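Treneck home sessions – notes on good practice

Welcome, and thank you for reading this before you download anything! The set holds over 600 recordings made in ordinary living rooms, and we ask everyone who adds to it to keep to the same few house rules – clear the walkway, keep cables away from the arm's reach, and stay within arm's length of the stop button.

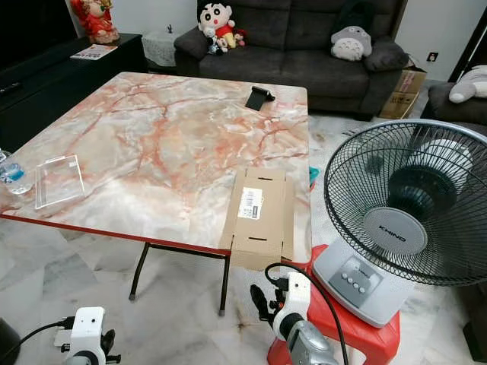

Folding table with phone stand, clear tray and flattened box.

Please check shipping labels before you share a recording, and cover any that carry an address.

Related
Plultby kitchen set
Langat labelling guide
Fliltau safety checklist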